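The Long Audition

A televised singing contest is, in production terms, a sorting process with a stage attached. Kutness, the talent show that closed its fourth season in August, took in 2000 applicants. Viewers met 104 of them.

The first cut happens off camera. Applicants sing in groups of 4, without a microphone, for a junior producer who has a tally sheet and very little time. The judges see none of this. By the time a singer walks out in front of the panel, a producer has already heard the song and timed it.

Joni Kiiskinen, who edited the audition episodes, sorts the footage into two bins. One holds singers who may reach the final. The other holds singers who will be remembered for one bad note. "The middle goes first," Kiiskinen says. "A decent singer takes up the same minutes as a terrible one, and the audience has forgotten him by the break." 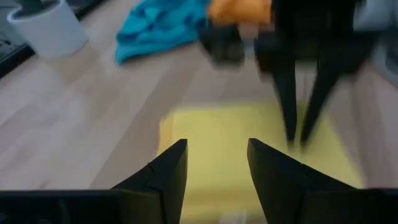

A pale yellow square pad flat on the table, between two dark pointed fingertips.

Reaction shots are the other half of the edit. A judge's wince lasts under a second, and its placement decides how the performance reads at home. Kutness holds the wince until the end of the phrase – earlier seasons cut to it on the note itself, which made the panel look impatient.

The voting rounds follow a plainer design. Each live show ran 13 songs in the opening week, and the running order was set by key and tempo. Two slow ballads were never placed back to back. Lines opened after the last song and closed before the results segment, with a short recap of every act in between.

The fifth season keeps the format, with one fewer live show and a longer audition block.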